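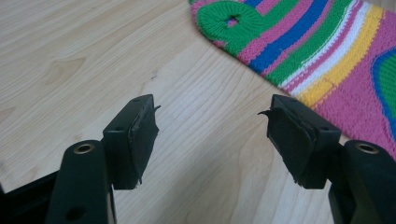
Posted in: Football > Tickets & Away Days

Print this page | E-mail to a friend

Away allocation for the Skonell cup tie, how do points work??

Florencia Sosa
First season as a Haltine member, trying to get to the away leg at Skonell in May. Club email says allocation is 3,404 and "priority by loyalty points". I've got 2 home games on my card and no aways. Is it even worth logging in when sales open? Also my brother isn't a member, can he sit with me or does he need his own number. Site is no help at all.

Majdi Karaki
Depends on demand. First window is season ticket holders with 3 aways or more, then all season tickets, then members by points. Last time we drew Skonell it got to members with a couple hundred left. Log in at 9 am on your day, not before, the queue boots you if you're early. Your brother needs his own membership, no guests for cup aways. Link the accounts under Friends and Family first or you wont get seats together. Takes overnight to show up so dont leave it til the morning.

Berkay Karakaya
just buy in the home end and keep your colours in your bag, did it at Quezada, no dramas

Majdi Karaki
Wouldn't. They check postcodes at Skonell and your card gets banned if they catch you.

Ekrem Aydoğan
What Majdi said re linking. Also check the returns page the night before, people drop out when they cant get off work. Got mine at 11 pm last time, restricted view but whatever, you stand teh whole game anyway.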